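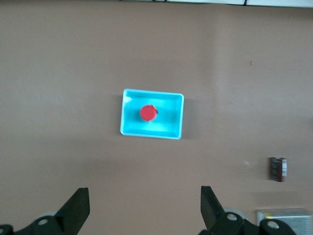
Do you sort small parts by color or by size when everything lives in shallow trays?

By what you reach for together. If two things always get used on the same job, they share a tray, and color or size only matters inside that.

3 min read

brikberg_attic
That's my opening position anyway, after losing most of July to my parts bench. I repair old arcade cabinets and control boxes for fun, and I had one giant tub of buttons, caps, collars, springs and who knows what. I bought a stack of shallow trays and started dealing stuff out onto the table, and now I can't decide how far to go. One kind of part per tray? Mixed? I've read the old Stusville sorting thread twice and came out more confused than I went in.

gluepot7
One kind per tray, always. Mixed trays are just a tub with better lighting.

sovance_sal
Disagree with gluepot! I went one-kind-per-tray for a whole winter and ended up with 80 trays, half of them holding a single cap. Ran out of shelf, ran out of labels, and my partner ran out of patience. I keep buttons as complete as I can now (cap, collar, switch body, nut) and only loose leftovers get a tray.

brikberg_attic
Ok but what about the caps that don't have a body anymore? I have a pile of red ones and I keep telling myself I'll match them up.

sovance_sal
You won't. Give them one tray, all colors, done.

G. Eynon
Glenys here, I look after the parts wall at our repair evenings. We have 3000 bits and pieces on the books and the system that lasted was the boring one. Buttons that go in a panel are in one drawer, things that hold a panel together are in the next one down, and anything you can't name goes in a tray by the door. If it's still there after 100 days it goes in the swap box. Bright trays help a lot, by the way. Dark parts vanish on a brown bench and then you're on your knees with a flashlight.

gluepot7
Bright trays are fine until you put blue parts in a blue tray. Ask me how I know. I use plain white and I will die on this hill.

brikberg_attic
I like my blue ones! Red and yellow really pop against them. But fair point, my blue caps are going somewhere else.
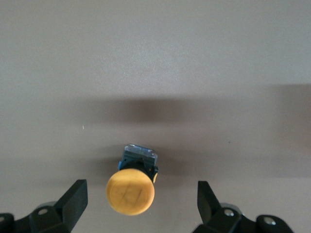
Anyway, the bigger buttons are where I get stuck. Once the body is still on there they don't sit nicely in anything shallow, they roll onto their side and the cap sticks out over the edge. I tried standing them cap down and that was fine right up until I bumped the table. Also, some previous owner wrote or doodled on a lot of my stock, and I can't decide if I should clean it all off or leave it in case it meant something.

Ferdinand_A
Leave the marks until you've tested the switch. My uncle marked every dead contact with a squiggle and I scrubbed the lot off before I found his notebook. For the tall ones I drilled a scrap board with holes and drop the bodies through, caps on top. Took an evening and it looks like a very sad control panel, but I can see everything.

sovance_sal
Ooh, the board is good. What size holes?

Ferdinand_A
Whatever your collar needs plus a hair. Measure yours first, mine are a mixed bag and I ended up filing seven of the holes.

gluepot7
Or foam. Cut a cross with a knife, push the button in. No drilling.

G. Eynon
Foam sheds after a few years and then it's inside your switches. Board gets my vote.

brikberg_attic
Board it is. There's an old shelf from the Gisler place in the garage that I can cut up. Loose caps in one tray, whole buttons on the board, mystery tray by the door like Glenys said. I'm still not buying white trays.

Reader comments (3)

mothwing: The 100 day rule would empty my entire basement.

pegboard_pete: Anyone tried muffin tins? Deeper than trays, and the round caps sit one to a cup.

lowtide: Muffin tins are great until somebody wants muffins

Contact the moderators | Copyright stays with each poster | Back to top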